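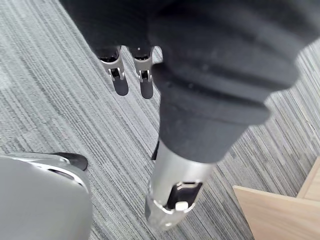
3 min read

I've been meaning to put this page together since January, and it's finally up! It's all about the back room at Flemari - the one with the carpet Teemu Kinnunen and I argued over for 8 weeks (he wanted bare floor, I wanted something kinder on the knees, and I won).

We're still moving in, so expect a bit of a jumble. Lamisi Asante is bringing the shelves over from Pisto next, and I'll add more pictures once they're up.

Carpet: 20 yards, with a strip left over if anybody wants it - just holler.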